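Work with us > Open calls > Simulated rooms study

Come and spend an afternoon teaching a robot where things are (paid, no experience needed)
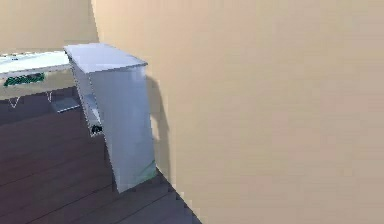
I run a small project called Siltness, and I'm looking for people to help with the next round of it. We want to find out whether a robot that has only ever practised in computer-made rooms can learn to look for things the way a person does, and the only way I know of to find out is to get people into those same rooms and watch where they go first. Tell someone to find a small dark thing in a plain office corner and they'll nearly always try the desk before anything else. It takes them a while to think of the open side of the tall white cabinet, where there's a little black object low down inside. Our search program used to treat the desk and the cabinet as equally good bets every single time, and it wasted a lot of steps doing it.

So, the method. We take a rendered room, hide something in it (or leave it half hidden, which is often harder!), and ask a person to look round it on a screen with a keyboard and mouse. We record the route, the pauses and the turns. Then we feed those routes to the program as hints, and let it loose in rooms it hasn't met before. In the first round we had 91 people, and the program trained on their routes needed about 2 looks fewer per room than the one we'd left to work things out for itself. I was thrilled with that. My colleague over at Onum, who wrote most of the search code, was a bit less thrilled and pointed out that nearly everybody in the first round was a student who plays a lot of games. Fair enough. I'd love this round to be more of a mix.

Who I'm after

Anybody over 18 who can use a mouse and see a normal computer screen well enough to read a web page, with glasses or lenses if you wear them. You don't need to know a thing about robots. If you've spent years finding other people's keys, or you work in a stockroom, a library, a care home, a hotel or a busy kitchen, I'd be especially glad to hear from you, as I suspect you search differently from the rest of us and I'd like to see it in the numbers. Please don't apply if you were in the first round, or if moving pictures on a screen make you feel sick. The rooms do swing about a bit when you turn quickly.

What you'd be doing

You come to the Kivero building (the Jelínek room, up one flight of stairs, and there is a lift) for two sessions. In each one you'll have a practice room first, then a run of proper ones with short breaks between them. Some will be easy. A few have nothing hidden in them at all, and I'm telling you now because I want to know how long people carry on before they give up, and knowing it might happen doesn't seem to spoil that. At the end I'll ask you to talk me through one of your searches while we play it back. That's my favourite part, and people come out with wonderful things. One woman told me she always checks underneath first "because that's where it rolls", and I've since given the program a little nudge towards floors.

The pictures are quite plain and a bit soft round the edges, so please don't expect a film. We keep them simple on purpose: the program has to run through them again and again, and fancy ones slow it right down.

What you get

Gift vouchers after each session, your bus or train fare back, and tea, coffee and decent biscuits. If you can only manage the first session you still keep what you've earned for it. I'll also send you a short write-up in everyday English once the results are in, with a map of your own routes if you'd like one. We store the routes under a code and keep your name somewhere else, and you can ask me to delete the lot at any point before the write-up goes out.

When

Sessions run through October. Mornings start at 10 and there's a later slot at 5.30pm for people who work. The later ones filled up very quickly last time, so do get in early if that's the only one that suits you.

How to join in

Send me a couple of lines saying which slots you could do, what sort of work you do or used to do, and anything I should know about getting you comfortably in and out of the building. No CV, please! I answer everything myself, usually within a few days, and I'm happy to chat on the phone first if you're not sure it's for you.

Contact | Privacy | © Siltness project at Kivero | Back to top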